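Refurb Desk > Desktops and Towers

Old Dell tower, first time inside: what order do I do things in?

Posted by Bohdana Zakharchenko, Monday, June 16, 2025

Hi all! I picked up an office desktop from the Skanport clear-out and I am having way too much fun with it. It's a Dell, the side comes off without a fight, and I've had it lying flat on the bench all weekend just poking around. My plan is to clean it, look at the processor and the socket, put in an SSD and give it to my nephew for school.

Before I go any further I'd love to hear from people who do this a lot. Does the power supply have to come out before I touch the processor, or can it stay? There's a molded gray plastic piece with little blocks and pockets all over it, and I'd like to know if I can leave it off for good. And do I really need new thermal paste if I'm putting the same chip back? I have a tube of Arkirow paste from April that I've never opened.

Some pictures of the inside:

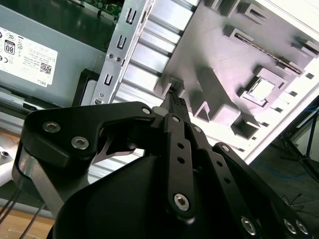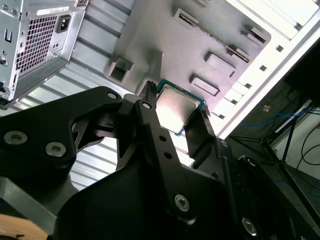
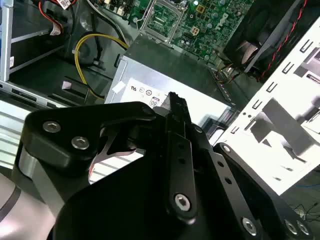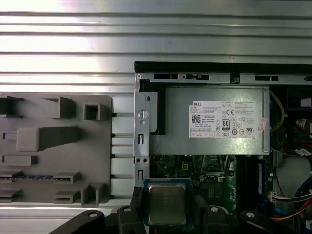
What I've done so far

Dusted it with a soft brush, wiped the outside, and read the label on the power supply, which has an 80 PLUS mark (I was pleased about that, even if I only half know what it means). I haven't plugged it in since I brought it home. Paid 50 for it, so if I break something I'll be sad but I'll live!

Costel Filip
Oh, these are lovely to work on, you're going to enjoy it.

Leave the power supply where it is. If you can get at the socket, that's all the room you need. I only pull one if it's noisy, dead or packed with dust, and then I unplug everything from the board first and take a phone picture of each connector so I know where it goes back.

For the processor, go in this order:

Wall plug out, then hold the power button for a few seconds.
Touch bare metal on the case.
Cooler off, if it's still on. Loosen the screws a little at a time, going corner to corner.
Push the socket lever down and slightly out, let it come up slowly, then open the metal frame.
Lift the chip straight up by its edges. Don't slide it, don't tilt it.

Put it down somewhere clean with the metal lid facing down. A lot of these sockets have tiny springy pins in them and they bend if you so much as look at them wrong, so keep your sleeve away from there. When the chip goes back, match the little triangle on its corner to the one at the socket and let it drop in under its own weight. If it doesn't sit flat, lift it and look again. The lever takes a firm push at the end and that always scares people the first time. It's fine!

New paste, yes, every time. Wipe the old stuff off both sides with alcohol and a lint-free cloth, then a dot the size of a pea in the middle. Your Arkirow tube should be OK if the cap is tight. Squeeze a bit onto some paper first and see if it comes out smooth.

Have a great time with it, and post again when it boots!

meng_widau
just get a new one, not worth it

Widau Repair Table
I'd say very much worth it! An SSD makes a bigger difference on these old office machines than anything else you can do, and a school computer doesn't need to be fast.

On the gray plastic: I'd keep it and put it back. Molded parts like that in a tower are usually either a drive holder or something that steers the air, and I can't tell you which yours is without the model number. Look for a service tag on the outside of the case and find the owner's manual from that. It will have drawings of every part and which way the latches move. Old plastic latches snap if you bend them sideways, so press the tab in first and then swing the piece away.

One more thing, change the coin battery on the board while you've got it open. Usually a CR2032, but read what's on the old one. You'll have to set the clock again afterward.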